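Coughlan Gripper Practice Kit – simulator edition

Before you bolt anything to the bench in your garage, try it on screen first! Coughlan is the practice room we built for home and shared-workshop arms, with a wooden work surface and small parts to reach for. It loads in 12 seconds on our old shop laptop, and you can swap in your own finger shapes – we went through 16 of them in July alone.

Views from the simulator:

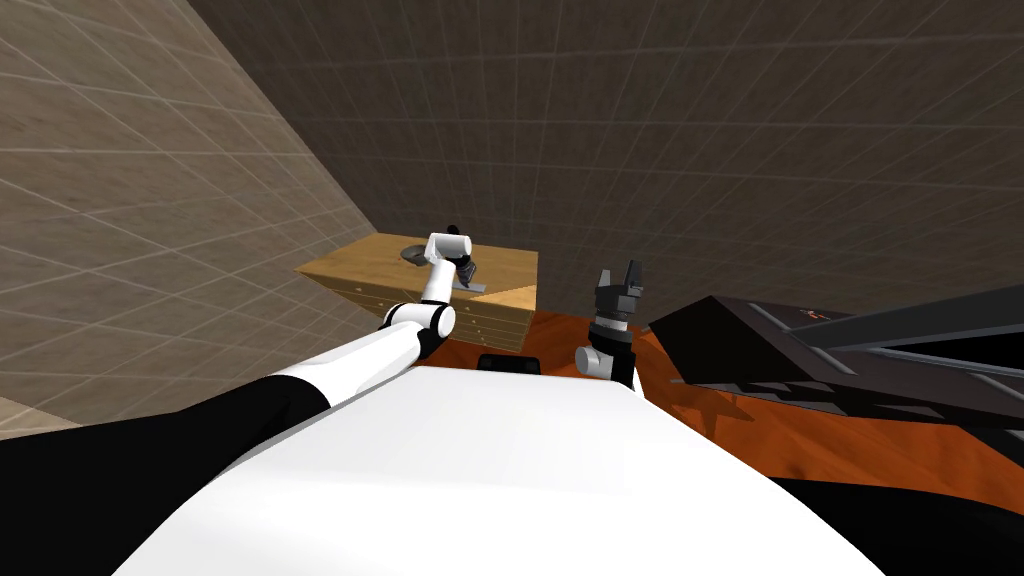
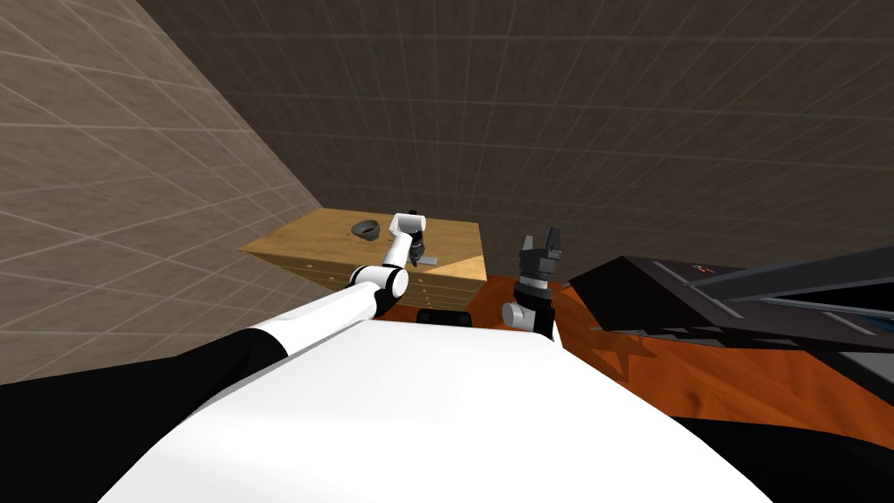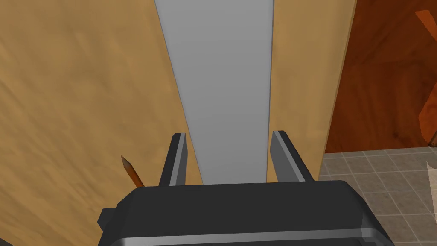 Feven Endale wrote to us that she ran her homemade fingers through 378 practice grasps before printing a final pair, and she would love a slower jog speed for the wrist. Good idea, and it's on the list for the next release.

The download includes 4 room layouts and the source files. Layouts can be edited in any text editor, so go ahead and move the furniture.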